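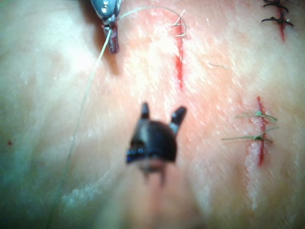

Grorholm, April

Wrist camera or fixed camera for suturing? (and a question about jaws)

needle_and_fred
Right, I've been itching to post this one! We've had a fortnight of comparing views and jaws on the suturing bench and I'm having far too much fun. The wrist view is what I've been tuning against. You get lovely detail on the thread and on finished stitches (the green ones and the black ones on the right show up a treat, knots and tails and all) but the black grasper sits so close to the lens that it's just a soft blob with two ears. The pale thread is the other headache. Against the pad it's a faint line at best, and my tracker loses it every time it crosses one of those whitish streaks.

Controller is the Clodness, running the stock firmware. I did 14 stitches with the narrow jaws on the grasper and 14 with the wide ones. Narrow wins for picking up a tail, wide wins for holding tissue still. Has anyone settled on one pair for both jobs?

Ilona Fodor
Lovely stuff, Fred. I'd stay narrow and put up with the odd slip on the tissue. On our bench the wide jaws kept trapping the thread along with the skin, and we lost 7 stitches in one afternoon before I swapped them back. Which focus setting are you on? If it's the near one, try the far one. You'll never get the grasper and the pad sharp together, so give the pad all of it.

max_torque
Have to disagree with Ilona on jaws. Wide all day long, but drop the grip force. People leave it at 35 per cent on the Clodness and then wonder why everything gets squashed. Go down to 10 and creep up from there. Also, why bother with the wrist camera at all? A decent fixed one does the lot.

needle_and_fred
Far setting already, Ilona, so that's as good as it gets! Max, I hadn't thought of touching the force, I'll have a go tonight. As for the fixed camera, I do have one running and I'm torn.

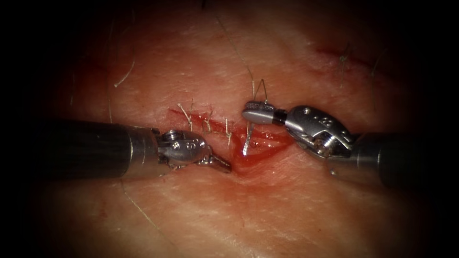

What I love about the fixed view is that I can see both wrists at once and judge how close the tips are to bumping into each other. With the wrist view I'm guessing. The curved needle is nice and bright in the jaws too, so finding its angle is miles easier. What I don't love is the dark border all round, which eats the shafts, and the fine hairs. My thread finder thinks every hair is a suture! It picked one up last night and followed it with great confidence for seven seconds.

max_torque
Ha, fair enough. Filter on curvature over a few frames. A hair lying on the skin stays put, thread moves when the jaws do.

Ernő Fülöp
Only if the thread is being pulled, Max. Cut tails on a tied stitch don't move any more than a hair does, so you'd throw those out as well, and Fred will want them for checking spacing. I'd keep both cameras. Fixed for the approach and the needle angle, wrist for the tails and the knot. The Florkenholm mount lets you swap the feed on a pedal and the delay is small enough that I stopped noticing it.

Ilona Fodor
Agree with Ernő on the two cameras. Still not having wide jaws in the building.

major_fan_22
Has anyone tried the Major arm for the grasper side? Been eyeing one up for ages. I do like how it creeps at low speed but I can't find a word about wrist play.

Ernő Fülöp
Had one on loan. Very smooth, bit of slop in the last joint when you reverse direction. Fine for holding, I wouldn't drive a needle with it.

needle_and_fred
Back with numbers! Wide jaws at 10 per cent slipped off the tissue twice, at 14 they held every time and I couldn't see any marks left on the pad. So Max gets half a point. Picking up tails is still hopeless with them, so Ilona gets the other half. Ernő, can the pedal on that mount be wired straight into the Clodness, or does it need its own box?

Ernő Fülöp
Straight in, on the spare input at the back. Set it to latch or you'll be standing on it all day.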